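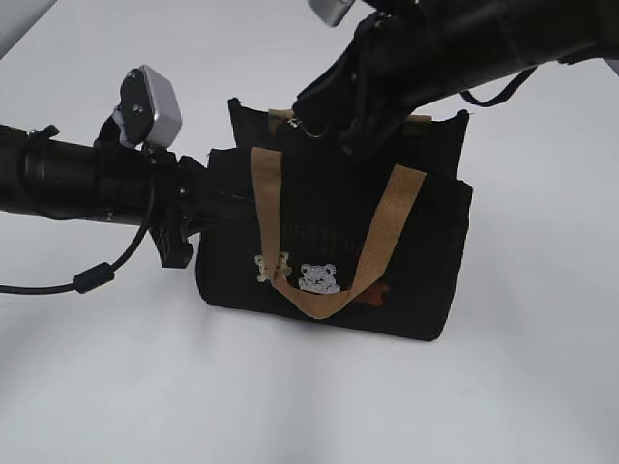

双臂整理软包:项目图集

一只手撑,一只手放

布料没有固定形状,这大概是我们这一年里念叨最多的一句话。项目代号 Ikuna,研究的是双臂机器人怎么跟软包打交道:找到袋口,把夹爪伸进去,撑住,再让另一只手配合放东西。听着很家常,做起来真的让人上瘾!

图里这只黑色帆布袋风格的手提袋是大家的心头好,袋身上有一只白色的卡通小熊脸,提手是棕黄色的织带。右边的夹爪从袋口伸了进去,左边的夹爪停在袋子侧面。对我们来说,最有意思的就是这种两只手从不同方向靠近同一件软东西的时刻,因为两边的动作必须互相“商量”着来。

为什么偏偏选黑袋子

深色布料对深度估计很不友好,袋口的前沿和后沿在图像里经常糊成一片。Savita Saxena 一开始就主张从最难的颜色做起,当时组里还争了一个下午。现在回头看,她的坚持太值了:在黑袋子上练出来的袋口检测,换到浅色袋子上几乎不用再调。

另外,袋子的后片比前片高,边缘还有点塌,这对我们反而是好事。高出来的那一片给了策略一个明确的参照,夹爪可以贴着它往下走。

方法,简单说几句

我们没有给袋子建完整的网格模型。每个时刻,网络只预测袋口的一圈轮廓,用 8 个控制点表示,再加上两只夹爪各自的目标位姿。输入点云统一采样到 2048 个点,动作按段输出,一段 14 步,执行完一半就重新规划。

这个“执行一半就重来”的做法是 Hrvoje Milošević 提的。布料一碰就变,等整段动作跑完再看,袋口早就挪了地方。改成提前重规划之后,夹爪进袋时的犹豫明显少了,看回放的时候大家都在工位上喊出了声。

数据

训练用了 666 条遥操作示范,大部分由 Manju Grewal 和 Brijesh Solanki 轮流录制。两个人的手法差别很大,Manju 喜欢先把袋口拨开再进去,Brijesh 常常从后片斜着滑入。我们原本担心两种风格混在一起会让策略学糊涂,于是分开训练过一次,结果混合数据的那一版在没见过的袋子上反而更稳,遇到塌下来的袋口时,两种进法它都会用。

提手怎么办

提手是最让人头疼的部分。它会垂下来,会翻到袋口上面,还会跟夹爪的指尖勾在一起。早期版本把提手当成袋沿去夹,一夹一个准,可惜夹错了!后来 Mohit Rastogi 给轮廓预测加了一个分支,专门区分提手和袋沿,误夹的情况这才降下来。提手横跨袋口的时候仍然会失败,目前还没有特别漂亮的解法。

左手的角色

很多人来参观时盯着伸进袋子的那只手看,我倒更愿意聊旁边那只。它不一定要抓住什么,有时候只是在袋子侧面轻轻一挡,袋身就不会跟着另一只手跑。这个“挡”的动作没有单独标注过,是策略从示范里自己学来的,第一次在回放里发现它的时候,我们反复看了好多遍。

接下来

四月起我们会把方法搬到 Vatenberg 的另一套平台上,看看换了手臂之后袋口表示还能不能直接用。拉链袋和束口袋也在计划里,束口袋由 Savita 负责,她已经攒了一抽屉的抽绳样品。

代码还在整理,轮廓标注工具会先放出来。手头有类似数据、想一起比一比的同行,欢迎周四下午来实验室聊,袋子管够,自带也行。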